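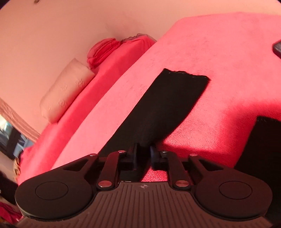

Can velvet be pressed with a regular iron if the seams have gone flat and stiff? Steam it from the back with the velvet face down on another piece of velvet, and keep the weight of the iron off it.

That is the short version for the three people who wrote to me off list. The longer one is below, under Derkach's message, which I'm quoting because the list archive lost the first half of it.

> From: Derkach
> To: Nidlow Sewing list
> Subject: red velvet and black trim
>
> I'm lining up the table covers for the Rutbridge hall. The red velvet is cut, 210 inches in total, and I have started on the black strips. Two problems. The strips creep when I sew them, so a strip that starts straight is off by half an inch at the far end. And the cut ends fray every time I pick them up. I have been pinning every 10 inches. Should I be pinning closer, or is it the machine?
>
> Also, does anyone still have the Jandeo pattern sheet with the corner fold on it? Mine has the page for square corners missing.

On the creeping: pins alone won't hold on velvet. The pile pushes the top layer along as it goes under the foot. Hand baste each strip with two parallel lines of stitching, one near each long edge, in silk thread if you have it. Then lengthen the machine stitch a little and lower the foot pressure. Sew in the direction of the pile. If you sew one edge up and the other edge down, the strip will twist, and you won't see it until the cover is hanging.

On the fraying: cut the strips an inch longer than you need and leave the ends alone until the long edges are sewn. Then trim, turn under and slip stitch. I used to put fray liquid on first, but it dries hard and on matte black cloth it leaves a shiny mark. Zigzag is fine if the end will be hidden in a corner.

Test on a scrap before you do any of it. Basting left in for a week can mark the pile, so do one cover at a time and pull the thread the same day. Let steamed pieces lie flat for 30 minutes before you move them.

I have the Jandeo sheet. The square corner is on the back of the second page, printed upside down, so check yours again. If it isn't there I can copy mine and leave it at the Nidlow shop, in the drawer with the zippers.

Does anyone know if the Rutbridge tables are the old narrow ones or the new ones? The drop on the covers depends on it and I would like to tell Derkach before the hems are cut.

Valentyna Vasylenko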